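Fixed fees should mean fixed

The law firms in my town have started putting prices on their websites, and I am glad of it. For years the only way to find out what a solicitor would charge for a will, a lease or a letter to a neighbour was to ring up, explain the whole matter to a receptionist and wait for someone to call back. Now you can look it up in the evening. My complaint is with what happens next.

Last June I needed help with a boundary question. A strip of ground behind my house had been used by both sides for as long as either of us could remember, and my neighbour was selling. I looked at three firms. Irkemia charged by the hour and said so. Sepp gave a range so wide that it told me nothing. The third, Flirov, offered a "fixed fee boundary review" at £1000, and I took it.

The bill came to a good deal more than that. Copies of the title documents were extra. So was a second letter, because the fixed fee covered only one. A telephone call of 14 minutes was charged as a separate attendance. Each of these was set out in the terms I had been sent, which ran to 28 pages, and I had signed them. I don't say I was cheated. I say the word "fixed" was doing a job it had no business doing.

Solicitors I have put this to give much the same answer. Legal work is hard to predict. The other side may reply in an hour or in three months, and may reply sensibly or not at all. A firm that promised to see any dispute through for one price would either go broke or charge everyone enough to cover the worst case. I accept this. A plumber can look under the sink before he quotes, and a solicitor often can't.

But plenty of the work isn't like that. A simple will is a simple will. Reading a standard lease takes as long as it takes, and a firm that has read hundreds of them knows how long. Registering a change of name on a title is form filling, done carefully. If a firm advertises a fixed fee for that sort of job, then everything the job plainly needs ought to be inside it. You can't review a boundary without looking at the title. Charging separately for the title is like a café charging separately for the cup.

I would go further and say the extras should be on the same page as the price, in the same size of type. If a second letter costs £19 or £190, print it there. People can make up their minds when they know what they are choosing between. My guess is that some firms would lose a few enquiries by doing this and get fewer complaints – a fair swap for anyone who has had to answer complaints.

The other argument I hear is that clients bring it on themselves by not reading the terms. There is something in it. I skimmed mine. But I went to a solicitor in the first place because I am not good at reading long documents full of defined terms, and it seems odd to hand me one as the condition of getting help. A firm that drafts for a living could manage a single side of A4.
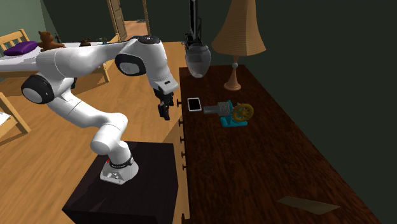 ADUS, June

Since I first wrote down these thoughts, the boundary matter has been settled. The strip was split down the middle and we shared the cost of a fence. The new owners seem content with it. My own solicitor was polite, quick and, as far as I can judge, right on every point of law. I would use her again for the work.

I would not take the fixed fee again, though. I would go to Irkemia and pay by the hour, because their first letter told me what an hour cost and what they thought the job would take, and asked me to name a sum they were not to pass without ringing me first. That last part matters more to me than the rate. It costs the firm one phone call.

Hourly billing has a bad name, and some of that is deserved. It rewards the slow. But a capped hourly rate with a warning before the cap is reached is easier to live with than a fixed fee with holes in it. Firms that want to keep the word "fixed" on their websites should close the holes, or else call it a starting price and let us plan accordingly.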